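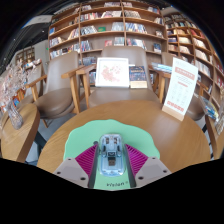 Garden room prices, and what the brochure leaves out

23 October 2020

I have now read three brochures for garden rooms and I am no nearer to wanting one. My other half is. So last weekend we measured the lawn again, and I was sent off to ring people.

The first was Harnura, who quoted for something called the Nitska – a box with a flat roof and two glass doors, as far as I can tell. The word "from" does a lot of work in their price list. From that figure you get the shell. Lighting is extra. So is the floor covering, which I would have thought was part of a room. A proper base is extra too, and they won't price it until a man has been to look at your soil, and the visit costs £124. They'll knock that off the bill if you order. I'd sooner they knocked it off anyway.

Weltier were friendlier on the phone and quicker with an answer: £3,147 for the groundwork and the electrics together, on top of the building. I asked how long the cable run could be before that went up. Fourteen metres. Ours is more like twenty, going round the pond.

Then there is the claim that you can use the thing all year. I asked both firms what it costs to heat in January and neither could say. One told me the walls were "very well insulated" and the other sent me a picture of a woman in a jumper holding a mug. My sister-in-law had one put in by a local builder in May and loved it until the clocks changed. She now keeps the bikes in it.

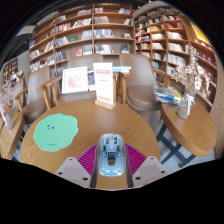
What I'd want in writing

If we do go ahead (and I'm being worn down), I want the thickness of the insulation in the floor as well as the walls. I want to know who comes out when the doors stick, and whether the guarantee is with the firm or with whoever made the doors. Weltier say 2 years on the doors and ten on the roof, but the paperwork they emailed only mentions the roof.

I also don't believe the line about it adding to the value of the house. Both brochures say so and neither says by how much. The estate agent at the end of our road just laughed and said it depends on the buyer.

Harnura are ringing back next week about the base. I've told them to try after six.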